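Verkwood Quilted Bedspread, Queen

Item 690-78
Sold by Doucette Home Textiles
Page updated 2022-07-28

The Verkwood is a lightweight bedspread for year-round use. It works alone in warm weather and as a top layer over a blanket once the heat comes on. The filling is a thin cotton batting, quilted through both faces so it stays in place after washing.

The stitching is an all-over curved pattern with no repeat blocks, so there are no stitched squares to line up. Just center the main panel between its borders when you make the bed.

Who it suits

People who want a bed that looks made without much work. The weight is low enough to shake out with two hands, and small creases from storage get lost in the quilting. It isn't warm enough to replace a winter comforter in an unheated room. For that, see the Skollholm, which has a thicker fill and a brushed back.

The surface is also flat enough to fold laundry on. Sweaters and towels stack well on it, though dark denim should be washed a few times before it goes on the paler colors.

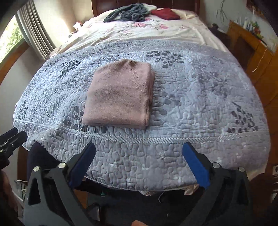 Size and fit

The queen covers a standard mattress up to 14 inches deep with an even drop on both sides. On deeper mattresses, or with a topper, order the king. The corners at the foot are rounded so they clear the floor — measure first if your frame is low.

Shams are sold separately. The Senside sham uses the same cotton and comes in standard and euro sizes.

Care

Machine wash cold on gentle, with like colors. Use a large-capacity washer; a small drum will leave soap in the filling. Tumble dry low and take it out while slightly damp, then finish it over a rail. Do not bleach. Do not iron.

Expect a little shrinkage in the first wash, mostly in length. The listed size allows for it.

Ordering

Price: $269, queen
Ships folded in a cotton bag
Returns accepted unwashed within 30 days

This year's run is 2000 pieces across all colors. The next is planned for December — colors that sell out before then can be back-ordered at the current price.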